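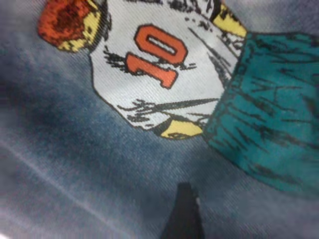
## Children's denim, folding notes

Jul 24, 2022

Spent the better part of the morning on the kids' jeans, and I got fonder of them than I meant to. There is a sports player printed right on the denim, number 10 on a white jersey with teal beside it, all scratchy black ink lines, and Jolene Pryor wants it kept on the inside of the fold so the ink doesn't rub in the drawer. Fair enough, though it does rule out my favorite way of doing it.
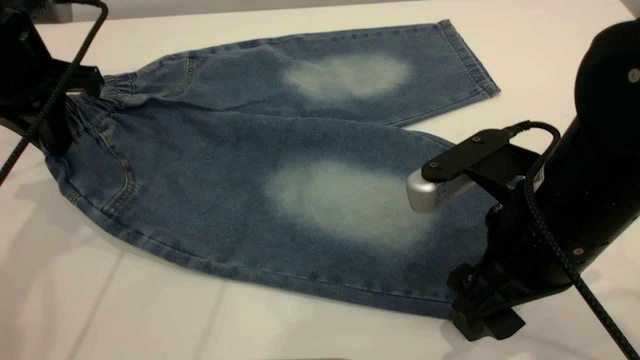

I always start by laying them flat and getting the legs to lie quietly side by side, and the elastic waist is what fights me every time. It wants to pull everything above the pockets into little pleats, and if you smooth it out with your palm it just creeps back (Gijs Nijs says to leave it be, and I am slowly coming around to his side). The pale knees are a nice guide, at least. Line those up first and the side seams mostly follow.
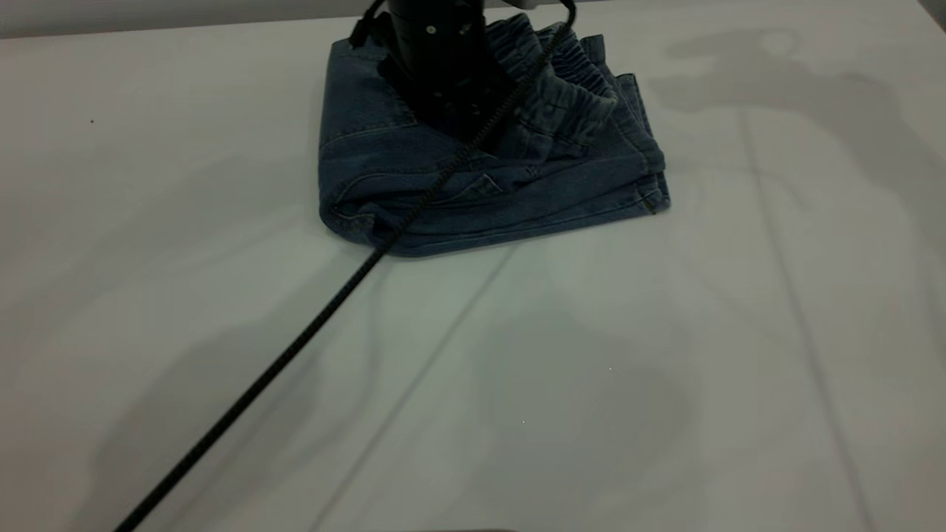 Then there is the matter of thickness. Legs together, then up toward the waist in 2 folds, makes a bundle that fits the Narner drawer, but the gathered end stays springy and I'd like to try tucking it under next time. Merle Merrick thinks a minute of pressing, a full 60 seconds by the clock, would settle it. I'm willing to try!
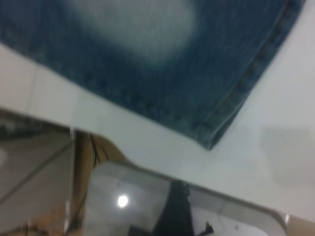
**Sutcliffe Garment Care Group**

Still to do: ask Elsie Whitelaw how she wants the hems to sit, and write the answer on the card by the drawers, as I have forgotten it before. Ebbe Vik has the small sizes from February if anybody wants to compare.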